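Lozano Two-Arm Bench Cell – Demonstration Days at Umthorpe

Home > Handling equipment > Bench cells > Two-arm cell > See it working

The Lozano two-arm bench cell is a tabletop handling station for small, light parts that are awkward to pick up. It is sold as a complete unit: two arms, two parallel-jaw grippers, a wrist-mounted depth camera, a controller and the software needed to teach it. It can be seen working at our Umthorpe demonstration room, by appointment or on one of the open days listed further down this page.

Who the cell is for

Most of our customers make or pack things in short runs. The part changes every few days, and there is no case for building a fixed line. The cell is meant for jobs such as taking a part from a tray, turning it over, passing it from one arm to the other and setting it down in a new position. It is not a fast machine. If you need to move one part all day at high speed, please ask us about the single-arm feeder instead.

What happens at a demonstration

A visit lasts 82 minutes if you take the full session, including time for questions. Groups are kept to six people so that everyone can stand near the bench. Montserrat Huerta runs most of the sessions and Natalia Manríquez covers the software part.

The first half is done with our own parts. We start with a solid block, move on to a thin metal bracket, and then to clear plastic. Clear parts are what most visitors ask about. A depth camera measures distance from what it sees, and a transparent piece on a white table gives it very little to go on. We run this part of the session on the plain white top, with no mat or jig under the piece, as many customers' benches are white too.

Visitors may ask for a run to be stopped at any point to look at the finger positions. The arms hold where they are, and you can compare the gripper position on the controller screen with the position on the bench. 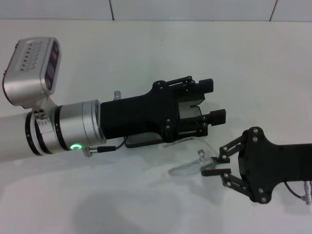
The two grippers facing each other over a clear plastic piece. The depth camera is on the wrist of the left arm.

The second half is for your own parts. Please bring at least three of each, and tell us beforehand if they are sharp, oily or heavier than 636 g, the limit for one gripper with standard fingers. We will try to teach a pick and a handover while you watch. Some parts take a few minutes and some we do not manage in the time. If we can't do it on the day we will say so, and you can leave the parts with us. Ayana Worku in applications will send you written notes and a short film of the best result.

You will be asked to keep behind the yellow floor line while the arms are moving. Safety glasses are provided. Long hair should be tied back and lanyards taken off.

Main details

Arms: two, facing, mounted at opposite ends of the bench
Grippers: two-finger parallel jaw, screw-fixed finger pads
Maximum part weight, one gripper: 636 g
Width of bench top: 1,000 mm
Camera: depth camera, bracket mounted at the wrist
Status light: ring on the wrist joint, green when the arm is ready
Teaching: by hand guiding or from the controller screen
Stored part programs: 40
Power: single phase, standard socket
Air supply: not needed

The finger pads can be changed with a hex key. Soft pads and narrow pads are kept in stock at Umthorpe and other shapes are made to order at our Lelbridge workshop – allow three weeks for these.

What is in the price

The price covers the cell, one set of standard finger pads, delivery within mainland Britain, installation and one day of training for up to four operators. It does not cover guarding. Whether you need guarding depends on the part and on how people move round the bench, and we would want to see your site before giving a view. Mwajuma Obura carries out the site visits and can usually come within a fortnight.

Cells can also be hired by the month. Hire customers get the same training day, and half of the first three months' hire is taken off the price if you decide to buy.

From a recent visit

Debora Fontana, production manager at Flilville, a maker of display cases, came to the open day on 13 January 2024 with two colleagues and a box of clear lids. She has let us use her comments.

"We had been told by another supplier that clear parts were out of the question. The first few tries with our lids missed, and they let us see that. After the lighting was moved and the approach angle changed it picked most of them. I would not put it straight on our busiest job, but for the small lids it is worth a trial."

Flilville has since taken a cell on hire. We have also changed the session slightly following their visit, and the lighting settings are now shown on the second screen throughout.

Open days and booking

The next open days are in April. There is a morning session and an afternoon session on each, and the room is open over lunch for anyone who wants another look at the bench. There is no charge. Private visits can be arranged at other times if you have parts you would prefer not to show in front of others, and we are happy to sign a confidentiality agreement first.

To book, use the visit form and give the number of people coming, the size and material of your parts, and whether you need parking. The demonstration room is on the ground floor with step-free access from the car park. Tea, coffee and sandwiches are provided, so please let us know about any dietary needs when you book.

Downloads

Two-arm bench cell data sheet
Finger pad drawings
Preparing your parts for a demonstration
Hire terms

Related products

Single-arm feeder
Tray stand for bench cells
Spare finger pads, soft and narrow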